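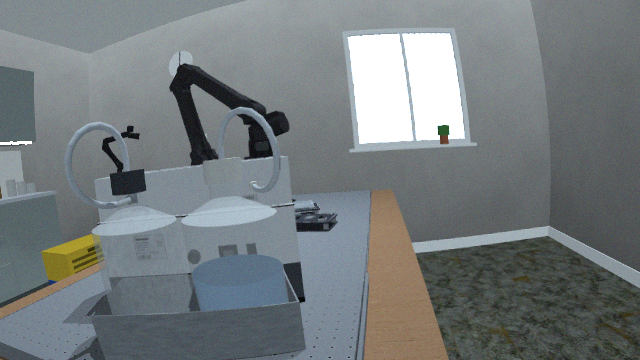
Ulloa farmhouse, near Bronley – our week in September

We were seven persons, three of them children, and we took the whole house. It stands at the end of a white road, 12 minutes by car from the last shop in Bronley, so do your shopping before you go up. The road is steep but our small car managed it well.

The kitchen is the best room. The stove burns wood and also gas, and the table is long enough for everybody. Knives are not sharp, bring one. Upstairs there are four bedrooms; ask for the one above the old stable, it stays cool until noon. The room at the back has a low beam and my husband met it twice.

Hot water was enough for three showers, then you must wait 43 minutes. I wrote this to the owner and she answered the same evening, very kindly, that a bigger boiler will come before winter.

We paid 2380 for the week and 61 more for the cleaning. It is not cheap, but the garden has figs and we were allowed to pick them. For evenings, take a sweater – the terrace is windy.

I give four stars from five. We have already asked for next year.

Yuk-lan Liao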